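드럼세탁기 빨래 요령: 어두운 옷과 흰 천을 따로 다루기

글쓴이: 펜도 무리이티 (Pendo Muriithi)

한국어로 살림 글을 쓰는 것은 저에게 아직 쉽지 않습니다. 그래도 이웃 분들이 빨래에 대해 자주 물어보셔서 제가 집에서 하는 방법을 적어 둡니다. 틀린 표현이 있으면 댓글로 알려 주십시오. 고치겠습니다.

저는 전에 통돌이 세탁기만 써 보았습니다. 드럼세탁기는 이사한 집에서 처음 만났고, 처음 몇 달은 실수가 많았습니다. 가장 큰 실수는 남색 바지 속에 흰 손수건이 끼어 있는 것을 모르고 돌린 일입니다. 손수건은 연한 하늘색이 되었고, 지금은 창틀을 닦을 때 씁니다.

바구니를 놓는 자리

바구니는 세탁기 문 바로 앞 바닥에 놓습니다. 빨래를 안고 방에서 세탁기까지 걸어가면 양말이 꼭 하나 떨어집니다. 바구니째 가져가서 문 앞에 두고, 거기서 하나씩 집어 넣는 것이 편합니다. 저는 네모난 바구니가 둥근 것보다 좋습니다. 벽에 붙여 세워 둘 수 있고 차 트렁크에도 잘 들어갑니다.

문은 끝까지 열어 둡니다. 반쯤 열린 문에 소매가 걸리면 옷도 상하고 문에도 좋지 않습니다. 우리 집 세탁기는 문이 왼쪽으로 열려서 바구니를 조금 비스듬하게 놓습니다. 문이 오른쪽으로 열리는 집이라면 반대로 해 보십시오.

한 벌씩 넣기

바구니를 들고 한꺼번에 쏟아 넣으면 빠르지만, 저는 그렇게 하지 않습니다. 한 벌씩 손으로 집으면 다음을 확인할 수 있습니다.

주머니: 휴지, 영수증, 동전, 머리핀. 특히 휴지는 어두운 옷에 붙으면 떼는 데 한참 걸립니다.
지퍼와 단추: 지퍼는 올리고, 셔츠 단추는 풀어 둡니다.
소매와 바짓단: 말려 있으면 펴 줍니다. 말린 채로 빨면 그 안쪽은 깨끗해지지 않습니다.
뒤집기: 검은색과 남색 옷은 뒤집어서 넣습니다. 겉면이 서로 비비는 일이 줄어서 색이 오래갑니다.

큰 옷은 뭉쳐서 밀어 넣지 말고, 한쪽 끝을 먼저 통 안쪽 깊이 넣고 나머지를 따라 넣습니다. 옷이 바구니에서 길게 끌려 나올 때는 바구니 속의 다른 빨래가 같이 딸려 오지 않는지 보십시오. 제 손수건도 그렇게 들어갔습니다.
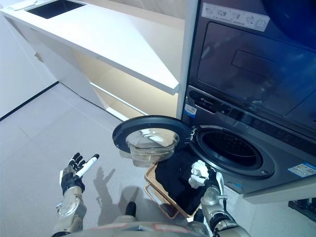
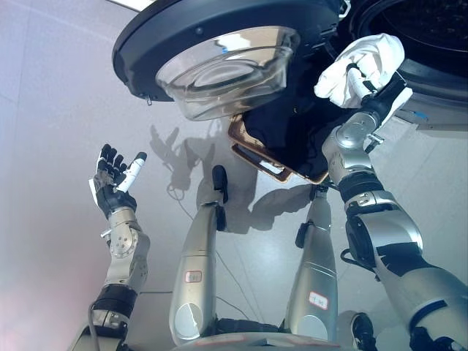
마지막 수정: 2024년 1월 9일

어두운 옷 옆에 흰 천이 있을 때

첫 번째 사진의 어두운 옷처럼 일부가 아직 바구니에 걸쳐 있으면 그 밑에 무엇이 있는지 잘 보이지 않습니다. 두 번째 사진에는 어두운 옷 바로 옆에 흰 천이 있습니다. 이럴 때 저는 흰 것을 먼저 골라 세탁기 위나 다른 그릇에 올려 두고, 그 다음에 어두운 옷을 넣습니다. 순서를 정해 놓으면 전화를 받다가 돌아와도 헷갈리지 않습니다.

흰 행주, 흰 수건, 흰 속옷은 모았다가 따로 돌립니다. 양이 적어서 물이 아깝다고 생각하시는 분도 계십니다. 저는 행주 몇 장이면 세면대에서 손으로 빨고, 수건은 모일 때까지 기다립니다. 젖은 수건을 바구니에 넣고 기다리면 냄새가 나니까, 먼저 걸어서 말린 다음에 모으십시오.

새로 산 남색이나 검은색 옷은 처음 몇 번 혼자 빠는 것이 안전합니다. 물이 빠지는지 알고 싶으면 안쪽 솔기를 물로 적시고 흰 휴지로 눌러 봅니다. 휴지에 색이 묻으면 아직 다른 옷과 섞지 않습니다.

얼마나 넣을까

우리 집 세탁기는 용량이 8킬로그램입니다. 그렇지만 저는 무게를 재지 않고 손으로 봅니다. 빨래를 다 넣은 뒤에 위쪽으로 손바닥을 세워서 들어갈 자리가 있으면 괜찮습니다. 손이 들어가지 않으면 한두 벌을 꺼냅니다. 드럼은 옷이 위에서 아래로 떨어지면서 빨리는 방식이므로 떨어질 자리가 필요합니다.

너무 적은 것도 좋지 않습니다. 두꺼운 후드 하나만 넣으면 탈수할 때 한쪽으로 몰려서 기계가 쿵쿵 소리를 냅니다. 그때는 비슷한 색의 수건을 같이 넣어 주면 균형이 맞습니다.

물 온도와 탈수

어두운 면 옷은 찬물로 빱니다. 탈수는 800으로 맞춥니다. 더 높게 하면 빨리 마르지만 주름이 깊어져서 저는 다림질 시간이 더 걸렸습니다. 흰 수건은 라벨을 보고 허락하는 만큼 따뜻한 물을 쓰고, 탈수도 더 세게 합니다.

우리 집 표준 코스는 120분입니다. 저는 저녁 식사를 준비할 때 시작해서 설거지가 끝난 뒤에 꺼냅니다. 다 된 빨래를 통 안에 밤새 두는 것은 피하십시오. 다시 빨아야 했던 적이 여러 번 있습니다.

세제에 대해서

어두운 옷에는 액체 세제를 씁니다. 가루 세제는 찬물에서 덜 녹아 하얀 자국이 남을 때가 있었습니다. 세제를 더 넣는다고 더 깨끗해지지 않습니다. 거품이 많으면 헹굼이 부족해지고 고무 부분에 미끈한 것이 남습니다. 통 뒤에 적힌 양보다 많이 넣지 마십시오. 섬유유연제는 수건에 쓰지 않습니다. 수건이 물을 잘 빨아들이지 못하게 됩니다.

꺼낸 다음에 할 일

먼저 통 안을 손으로 한 바퀴 만져 봅니다. 작은 양말은 통 위쪽에 붙어 있는 일이 많습니다. 고무 패킹의 접힌 곳도 벌려서 보십시오. 저는 거기서 아이 양말과 단추를 찾은 적이 있습니다.

그다음 마른 천으로 고무와 문 유리 안쪽을 닦습니다. 유리는 그릇처럼 볼록해서 아래쪽에 물이 고이기 쉽습니다. 닦은 뒤에 문을 조금 열어 두면 곰팡이 냄새가 나지 않습니다. 어린아이나 고양이가 있는 집에서는 문을 열어 둘 때 꼭 조심하시고, 세탁기를 돌리기 전에도 통 안을 확인하십시오.

바구니도 가끔 씻어야 합니다. 더러운 빨래를 담았던 바구니에 깨끗한 빨래를 그대로 담으면 아깝습니다. 저는 욕실에서 샤워기로 씻고 뒤집어서 말립니다. 엮은 모양의 바구니는 틈에 먼지가 끼므로 헌 칫솔이 좋습니다. 거친 끝이 튀어나온 곳이 있으면 니트가 걸리니까 얇은 천을 한 장 깔고 쓰십시오.

댓글에서 받은 질문

트리니다드 부스타만테 님이 검은 옷에 붙은 보풀을 어떻게 하는지 물어보셨습니다. 저는 마른 뒤에 테이프로 뗍니다. 젖었을 때 떼면 더 깊이 들어가는 것 같습니다. 그리고 수건과 검은 옷을 같이 빨지 않으면 처음부터 덜 붙습니다.

므왕기 므와캬사 님은 빨래망을 꼭 써야 하느냐고 하셨습니다. 저는 끈이 긴 옷과 얇은 속옷만 망에 넣습니다. 망 하나에 여러 벌을 꽉 채우면 잘 빨리지 않습니다.

이불 빨래는 방법이 조금 달라서 10월에 쓴 글에 따로 있습니다.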